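Nestum Desktop – Batch Rename and Stamp for PDF Files

Nestum Desktop is a small Windows and Mac program that renames, numbers and stamps PDF files in batches. It is made by Jeron and sold as a one-time purchase. You point it at a folder, set a rule, check the preview and run it. The original files stay where they are unless you tell the program to replace them.

What it does

Most people come to Nestum with a folder full of scans that have names like scan0001.pdf. The program reads the text layer of each file, finds the piece you want (an invoice number, a date, a customer name) and uses it as the new file name. You can also stamp the same value onto the page, in the header, in the footer or along the side margin.

Files with no text layer are put in a separate list. Nestum does not do text recognition itself. If you need that, run the files through your scanner software first, or use the Pustumon add-on, sold separately.

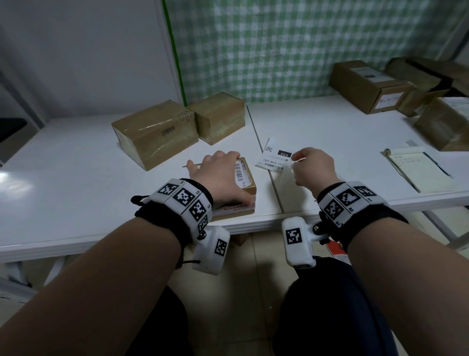 Danica Golob writes that she had used a spreadsheet and a script for this before, and that the preview list was what made her switch. She would like to see the list remember its column widths between sessions. That change is planned for the next update.

Setting up a rule

A rule has two parts: what to look for and where to put it. You draw a box on a sample page, and Nestum looks in the same spot on every other page. If your documents don't all have the same layout, search by a label instead, such as "Invoice No." or "Order date". The program then takes the text to the right of the label or on the line under it.

Rules are saved as small text files with the ending .nrule. You can copy them to another computer or keep them on a shared drive. Rules made in version 8 open in version 9 without changes. Version 9 rules do not open in version 8.

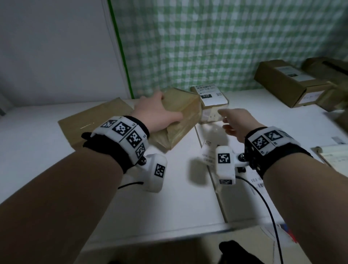
Stamping and numbering

Stamps can hold plain text, a page count, a running number or any value found by the rule. Running numbers can start anywhere and can carry leading zeros. The counter can restart for each folder or run straight through – the setting is under Numbering, on the second tab.

A stamp is written as real text, so it can be searched and copied later. It goes on top of the page content. To keep it from covering anything, set a margin of at least 9 points and look through the preview before running the batch. Signed PDFs are skipped by default, as a stamp would break the signature. 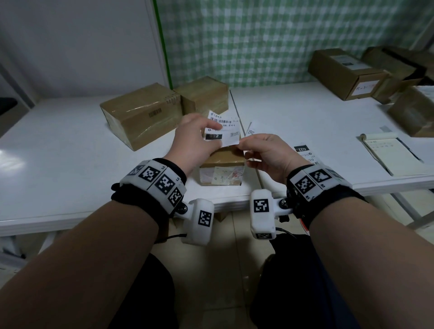
Batch tools for Windows and Mac, version 9

Limits

One batch can hold up to 1000 files. Larger folders are split into several batches, and the running number carries on from one to the next. Password-protected files need the password entered once per batch. Portfolios and PDFs with fill-in forms can be renamed but not stamped.

Nestum does not send files anywhere. It connects to the internet only to check the license and to look for updates, and the update check can be turned off.
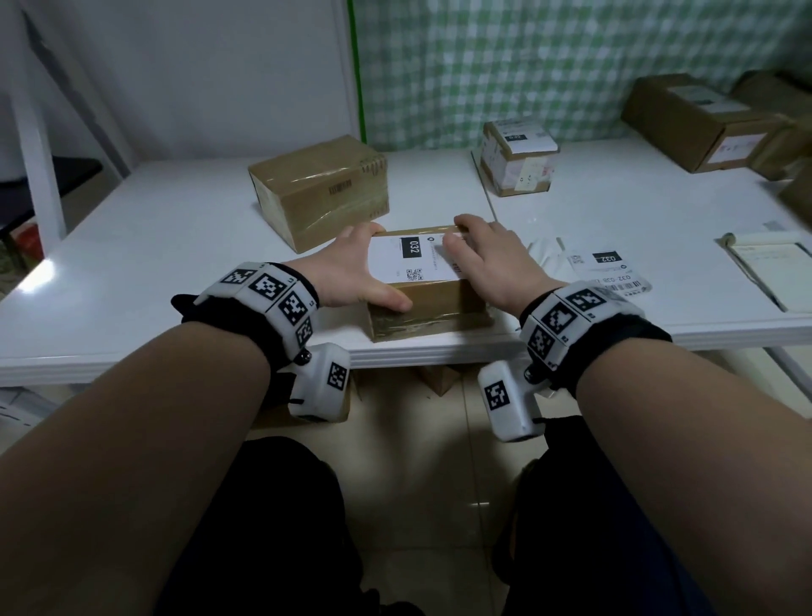 Reading time: 2 min

License and price

The single license costs $137 and covers 2 computers used by the same person. Updates within version 9 are free. Owners of version 8 can upgrade at a lower price from inside the program, under Help, License.

The trial version has every function but adds a small gray line at the bottom of each stamped page. Files that are only renamed are not marked. Enter a license key and the line is left off from the next batch on – files already stamped have to be run again from the originals.

System requirements

Windows 10 or later, 64-bit
macOS 12 or later
4 GB of memory, 8 GB for batches with large scans
No other PDF software needed

Related products

Pustumon – text recognition add-on for Nestum
Xia – compares two PDF files and lists the changes

Page last changed: Nov 1, 2024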